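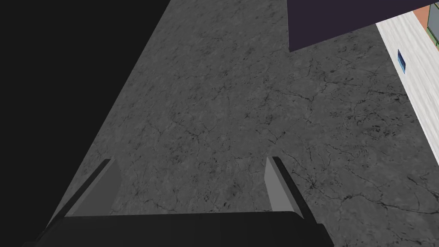 Chapter 7
Paint, Limewash and Other Finishes

In this chapter you will learn:
how a finish changes the look of a surface
what sheen means and how it is described
why the same paint behaves differently on wood, plaster and concrete
how to prepare a test panel and keep a record of it

7.1 What a finish does

A finish is any thin layer put on a surface after the main work of building or making is over. Paint, varnish, wax, oil and limewash are all finishes. Some are chosen for protection and some for looks, but most do a bit of both. A garden gate is painted so that rain will not get into the timber. A bedroom ceiling is painted mainly so that it looks clean and even.

Chapter 6 dealt with the surfaces themselves. You should already know the difference between an absorbent surface, such as bare plaster, and a sealed one, such as glazed tile. If you are unsure, read section 6.4 again before going on. Many faults that are blamed on paint come from the surface underneath it.

Every paint has three main parts. The pigment gives colour and hides what is below. The binder holds the pigment together and sticks it to the surface. The carrier, usually water or a solvent, keeps the mixture liquid until it has been spread, and then evaporates. The proportions of pigment and binder have a large effect on the finish. Paint with a lot of pigment and little binder dries flat and slightly rough. With more binder it dries smoother and shinier.

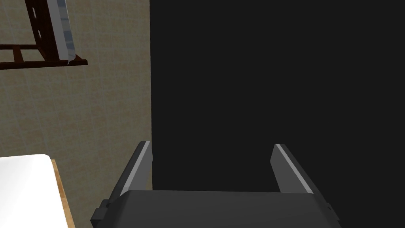
Sheen is the amount of light that a finish reflects in one direction. Gloss paint acts a little like a mirror and gives sharp, bright highlights, which also show up every dent and brush mark. A matt finish scatters the light, so the change from light to dark across it is gradual. The charcoal-grey block in Figure 7.1 has a smooth, matt look of this kind, with soft shading that gets darker towards the bottom. Between gloss and matt come the finishes sold as satin, eggshell and silk. Manufacturers do not all use these words in the same way, so two tins marked "satin" may look quite different once they are on the wall.

Dark colours need particular care. A dark matt wall marks easily, and rubbing at the mark can polish the surface and leave a shiny patch. In a corridor or a stairwell a dark satin is often the better choice.

7.2 Finishes that let the surface show

Not every finish is meant to hide what lies beneath. Stain, clear varnish and thin washes leave the grain or texture partly visible. Whitewash in the strict sense is made from slaked lime and water, sometimes with a little salt or tallow added, and was used on walls, fences and farm buildings. Today people also use the word for thinned white paint brushed on to wood and wiped back. When you read a job sheet, find out which of the two is meant, as they are mixed and applied differently. 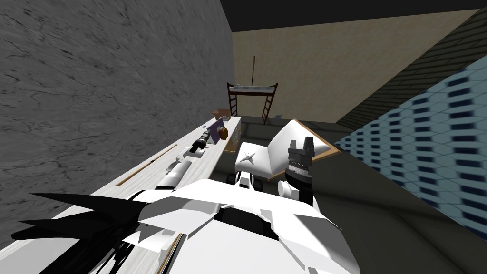 Figure 7.2 A pale whitewashed wooden table beside a grey wall with a cracked, concrete-like texture.

Pale wood beside a grey wall is a common pairing. Both are weak in colour, so differences in texture matter more than they would in a brightly painted room. Cracks in a real wall must be looked at before any finish is chosen. Fine surface cracks can be filled and sanded. Cracks that are growing wider need advice from a builder, and painting over them only delays the repair.

7.3 Case study: the Serham reading room

Kumudini Thambiah and Tekle Wako were asked to redecorate a reading room in Serham. The plaster had been painted many times, and the top layer was flaking near the windows. They made four test panels in November and left them in the room over the winter. On 22nd February they compared the panels by daylight and again under the lamps. The eggshell panel showed streaks by lamplight that could not be seen during the day. They chose a matt paint for the walls and kept eggshell for the woodwork.

Activity 7.1

Cut a piece of lining paper 50 cm square. Paint one half with matt and the other with satin, using the same colour for both. When the paper is dry, hold it beside a window and turn it slowly. Write down what you see at each angle, with the date and the name of the paint, and keep the sheet in your finishes folder for use in Chapter 8.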